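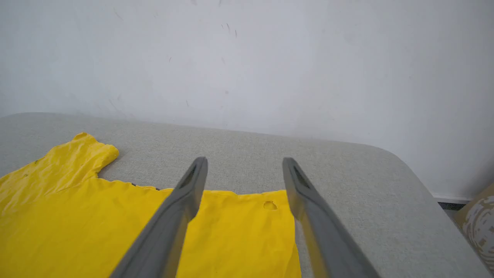 Yellow T-shirt lying flat on a grey surface.

Home Laundry Storage Repairs Formal wear Contact

March, by Biljana Tomić

Evening dress after the ball: cleaning, drying and storing

Most damage to evening dress is done in the week after it is worn. Perspiration, champagne and tonic water dry almost colourless and turn brown in storage, by which time the sugar has set in the fibre. The notes below cover gloves, gowns, tailcoats, dress shirts and sashes. They assume a domestic machine, a steam iron and a spare rail.

The same night

Empty the pockets. Undo every button, hook and zip. Put gowns on a padded hanger by the internal ribbon loops; the shoulder straps are not built to carry the weight of the skirt. A beaded bodice should not be hung at all. Lay it on a clean sheet with the skirt folded over twice and a roll of white towel inside each fold.

Tailcoats go on a hanger with wide shoulders. Leave the coat in the open room until morning. Do not put it straight back in the cover.

Gloves are turned back from the arm to the knuckle and then eased off a finger at a time. Pulling the fingertips first strains the seams between the fingers, where most long gloves fail.

Long gloves: cotton and nylon

Check the label. White cotton and nylon gloves can usually be washed by hand at 30 degrees with a mild liquid detergent. Close the wrist buttons first. Put the gloves on, soap one hand with the other as if washing the hands, and work along the arm. Stubborn marks on the fingertips come from programmes, handrails and face powder, and respond to a second soaping better than to a hotter wash.

Rinse until the water is clear, then twice more. Detergent left in white nylon yellows it. Roll in a towel, press, unroll and dry flat away from direct sun. Do not peg by the fingers. A wet pair measuring 52 cm from fingertip to hem should be patted back to 52 cm before drying, so take the measurement beforehand and write it down.

Long gloves: kid leather

Kid should not be soaked at home unless the maker says it can be. Surface dirt lifts with a soft white eraser or a piece of stale bread crumb, worked along the arm and never in circles. Grease is covered with plain cornflour, left overnight and brushed off. Repeat up to three times. If a mark is still visible, send the gloves to a specialist leather cleaner and tell them what made it.

Raelene Pirihi, who relines gloves for hire, stores kid pairs with a strip of acid-free tissue down the full length of each arm. The tissue stops the two inner faces sticking together in a warm cupboard. She replaces it once a year.

Gowns: the hem

The hem of a floor-length white gown collects floor polish, dust and shoe dye. Let it dry fully and brush it with a soft clothes brush before any liquid is used. Wetting loose dust makes a tide line.

For polyester satin, mix one teaspoon of mild detergent in a litre of cool water. Place a folded white towel under the hem. Dab from the outside of the mark to the centre, moving the towel as it picks up colour. Blot with plain water and dry with a hairdryer on the cool setting, holding it 30 cm away.

Silk satin, duchesse and anything with a moiré finish should be left to the dry cleaner. Water takes the pattern out of moiré and it cannot be put back. Point out any sweet or alcoholic spill, including those that no longer show. Dry cleaning solvent alone does not remove sugar, and the cleaner will need to treat the place first.

Tulle and net

Net underskirts lose stiffness where they have been sat on. Hang the gown from a high point, such as a curtain pole that will take the load, and steam from the inside with the nozzle 15 cm from the net. Work from the lowest layer to the top and allow each layer ten minutes. Nylon net melts at a low temperature, so an iron should not touch it.

Small tears in net are best left alone if they are under 1 cm. Larger ones can be drawn together with a single strand of matching polyester thread, using a fine needle and a lacing stitch that follows the holes. Secure the ends by running them back through the mesh. A knot shows. 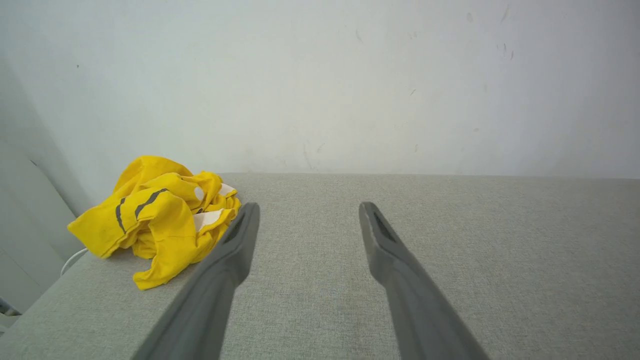 Can a white waistcoat in cotton piqué be machine washed?

It depends on the interlining. A fused interlining may bubble at 40 degrees, so wash at 30 on a short cycle in a mesh bag and reshape while damp. A sewn canvas interlining shrinks at a different rate from the piqué and should go to the cleaner.

Dress shirts and detachable collars

Remove studs and links before washing. The shirt body can be washed at 40 degrees if it is plain cotton. Rub a little liquid detergent into the neckband and cuffs and leave it for 20 minutes first.

Stiff collars need true starch, and the aerosol kind will not give enough body. Make a thick solution of cold-water starch, soak the collar for ten minutes, wipe off the surplus with a flat hand and iron while wet. Begin on the reverse side. Finish on the front with a hot, dry iron and firm pressure, then curve the collar round a jar and leave it until cold.

Marcella bibs are ironed face down on a thick towel so that the weave keeps its relief.

Tailcoats

Brush downwards with the nap, then spot clean with a damp white cloth. Shine on the elbows and seat can be reduced by holding steam above the cloth and brushing while it is still warm. It comes back in time, as the fibre is worn. Silk facings should be covered with a dry cotton cloth before any steam is applied nearby.

Have the coat dry cleaned once at the end of the season. Cleaning after each wearing shortens the life of the canvas.

Sashes and ribbons

Acetate ribbon, which is used for most cheap sashes, dissolves in acetone. Keep nail varnish remover out of the room. Press on the reverse at the lowest setting and roll the sash round a cardboard tube covered in tissue. Printed or foiled lettering should face outwards on the roll.

Covers and boxes

A full-length gown needs a cover at least as long as the gown plus a hand's width. I use a plain cotton one from Fusano that measures 141 cm, with a separate cotton bag tied round the train. It has been washed several times and has shrunk very little. The Vonden cover is longer but made of PVC, and I would not keep anything in it beyond the journey home.

For flat storage, buy an acid-free box large enough to take the gown with two folds or fewer. The Auer box is well made, though the lid is tight and needs two people. Asturo sells a cheaper board with no stated pH. If you use one, line it with two layers of washed calico.

Pad every fold with tissue. Stuff the sleeves and bodice lightly. Metal hooks and covered buttons with metal backs should each be wrapped, as rust marks are not removable from silk by household means. Refold along different lines once a year.

Where to keep it

Under a bed in a heated room is acceptable. A loft or cellar is not, owing to the swings in temperature and damp. Aim for relative humidity between 45 and 55 per cent. A basic dial hygrometer is accurate enough if checked against another when bought.

Moths attack wool, silk, feathers and fur trimmings, and prefer them soiled. Cedar balls have little effect on an established infestation. Pheromone traps show whether moths are present and should be changed every three months. A wool coat suspected of carrying larvae can be sealed in a polythene bag and kept in a freezer at minus 18 degrees for two weeks. Let it come back to room temperature before the bag is opened.

Feather fans and fur trimmings are stored separately from the gown, in tissue, unsealed.

Last updated: March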